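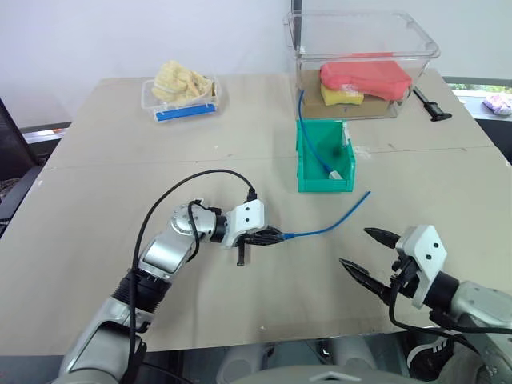 I own 14 phone chargers and I can only account for three phones, one of which is at the bottom of a lake. That was the state of things on the Tuesday in February when I pulled the cable drawer out of the hall cabinet and it would not go back in. Something had come up behind it and jammed, and when I yanked, the whole drawer landed on my foot.

So I did what I tell everyone else to do and never do myself. I carried the lot to the biggest table in the house and I sorted it!

I should say up front that I've been writing about household stuff for years and I have strong opinions on linen closets, spice racks and the correct way to store a vacuum hose. Cables I have always avoided. They're ugly, they're boring, and throwing one out feels like daring the universe to make you need it by Friday. My sister's old camera cord lived in my house through two moves for exactly this reason (she sold the camera before the first one).

The first hour went badly. I tried sorting by what each cable was for, and I got stuck right away because I didn't know what most of them were for. There was a charger from a Dromura bike light I gave away. There was a fat gray thing that fit nothing. I had a pile called "probably printer" that kept getting bigger, and I have never owned more than one printer at a time.

Then I switched to sorting by the ends, and everything got easier. You don't need to know a cable's life story. You look at one plug, you look at the other plug, and it goes with the ones that look the same. Kids can do this. I had a neighbor's seven-year-old doing it at one point and she was quicker than me, and much stricter. 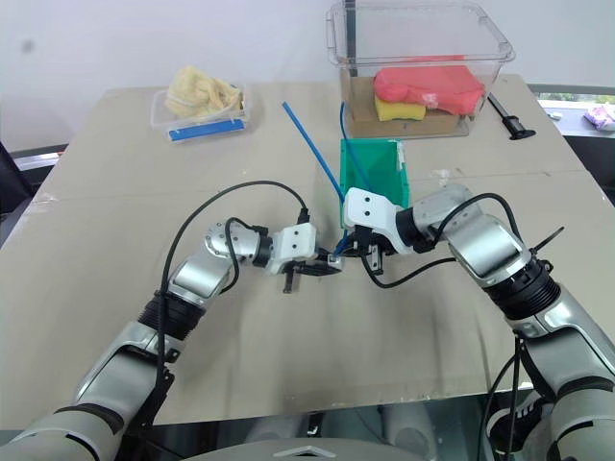 Bins were the next question, and I have bought a lot of bad ones. My last set had lids that clicked shut so firmly I stopped opening them, and when I did finally open one I found batteries from another era. What I want now is something with no lid at all that I can drop a thing into while walking past. A see-through green bin like the one behind that little white connector is about right for cables, with its open top and walls that let you get some idea of what's inside. The big clear box with handles suits bulkier stuff, and sponges are a good match for it, as they weigh nothing and take up a ridiculous amount of room. I've moved mine out from under the sink into one just like it and I no longer buy sponges I already have.

I did look at the fancy options. Urketti makes a cable chest with little felt slots, and it's lovely, and it has 49 slots, and I stood in the store picturing myself on a weeknight looking for the right slot. No. Plilis has a plain stacking bin that costs less than lunch, and I bought four of those and put the rest of the money toward new shelf paper, which I'm very happy with (it has lemons on it).

Coiling is where I expected to fail, and it went better than I thought. For years I wrapped cables around my hand as tight as I could and then wondered why they went funny near the plug. A man at the Pîrvu repair counter downtown finally set me straight while I was waiting on a toaster. Make loose loops, he said, about as wide as a saucer, and let the cable go the way it wants to go. If it fights you, flip it over and try again. Then hold the loops with a strip of that soft hook-and-loop tape. I got a roll for the whole job and I've still got most of it, because I started sticking it on everything else in the house, including the yoga mat and a bunch of tomato stakes.

One cable to a loop, by the way. I tried doing pairs and they had knotted themselves together by the weekend.

Labels I went back and forth on. I like a label, I own a label maker, I have labeled my label maker. But cables are thin and the tape sticks out like a little flag and snags on its neighbors, so I ended up writing on the bins instead. Mine say Phone, Computer, Screen and Don't Know. Don't Know gets emptied at the end of the summer, and I've put it on the calendar so I can't weasel out. The town recycling center takes old cords on Saturdays, and there's a barrel for them just inside the gate.

The drawer went back into the cabinet that same night, with room left over. I've put the flashlights in there, plus the good scissors, and my foot is nearly its normal color again.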